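Precinct map project puts Prumbridge council vote on one page

A set of maps released in February gives Prumbridge residents a new look at how their town split over last fall's council election and the sales tax question that shared the ballot.

The maps were made by Vasylyna Kostiuk, a geographer, and Marta Sydorenko, a former newspaper graphics editor. They can be viewed free of charge on the website of Stikus, the small design studio the two women run together.

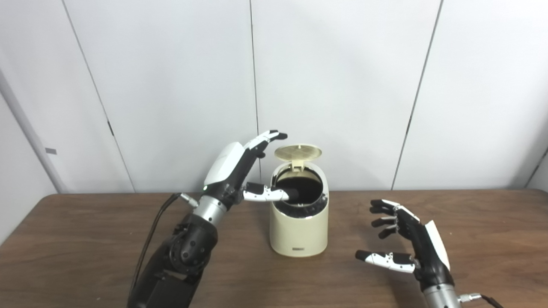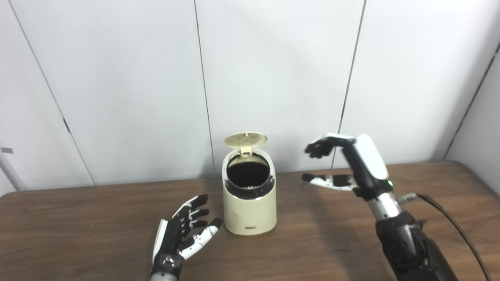
Most election maps of Prumbridge color each precinct by the winner and leave it there. Because the precincts on the west side cover a lot of farmland, the town looks as if it voted heavily against the sales tax. In fact the measure passed by 141 votes.

Kostiuk and Sydorenko redrew the town so that every precinct is sized by the number of ballots cast in it. Downtown and the Sala neighborhood swell to fill much of the page, while the farm precincts shrink to a narrow band along the left edge. The river, which normally runs nearly straight through the center of town, bends sharply to the west.

"People know the shape of this town by heart, so when you change the shape they stop and read it," Kostiuk said. "With the regular map they look for their street and close the page."

There are 20 precincts in all, and each one appears on two main maps. The first shows the result of the sales tax question. The second shows the race for the at-large council seat, which Yaroslav Savchuk won over Silvana Lacerda.

The second map is the one that has drawn the most comment. Savchuk carried the downtown precincts and Lacerda carried most of the west side, but the two finished close together in Sala, where neither campaign had opened an office. Several precincts there are shaded a pale gray-purple, the color the designers chose for any place where the gap was 2 points or less.

Savchuk said he had looked at the maps and planned to use them when deciding where to hold his spring meetings with residents.

"I had Sala down as a neighborhood I won," he said. "I did win it, but looking at this I should be over there more than I have been."

Lacerda, who has not said whether she will run again, said she liked the tax map better than the one of her own race. She said the west side has long been treated as bigger than it is on paper and smaller than it is at budget time.

"The people out there pay the tax too," she said. "If the map makes them tiny, somebody will say they don't matter. I would want a note on it."

Sydorenko said a note was added after an early version went out to a few readers. It explains that the size of a precinct stands for ballots and has nothing to do with land, road miles or the number of people who live there. Children, residents who are not citizens and registered voters who stayed home do not appear in the drawing at all.

The designers are working on a third map that would size precincts by total population. Sydorenko said that one is taking longer, as the census blocks do not line up with the precinct lines in a few places, mainly along Proltton Road, where a boundary was moved two years ago.

Olesia Dovhaniuk, who teaches government at the high school, has already used the first two maps in class. She handed out the standard map and the resized one without titles and asked students to say which of them showed the real Prumbridge.

"They argued for the whole period," Dovhaniuk said. "A couple of them went home and asked their parents what precinct they were in, and the parents didn't know."

The town clerk's office supplied the precinct totals. Mail ballots were counted in the voter's home precinct, and ballots dropped off at town hall were handled the same way. Provisional ballots that were accepted after election night are included, so some of the figures differ slightly from those posted on the evening of the vote.

Stikus has printed 100 poster copies of the tax map. They are being given out at the front desk of the public library, one to a household, until they are gone. The library is also keeping a framed set in the reading room through the end of spring.

Readers who find a mistake in the maps can write to the designers through the studio's website. One correction has been made so far, to the spelling of a street name.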